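Vulon Wicker Laundry Tray, three months in

I paid $134 for a tray. My sister owns a plastic basket that cost less than lunch and has outlived two dryers, and she brings this up.

Still, the Vulon is a handsome thing. The rim is wide enough to get a proper grip on, and the open weave lets air through – along with the occasional baby sock. 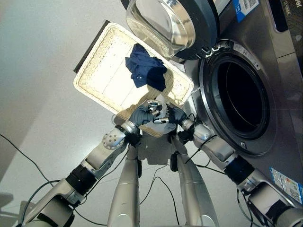

The pale weave with one navy item aboard, near the washer.

Capacity is the weak spot. The sides are low, so a full load of towels slides off at the first corner. I use it for shirts and small stuff now, and it lives on top of the dryer looking expensive.

Three stars. The larger one is $167, and I am trying not to think about it.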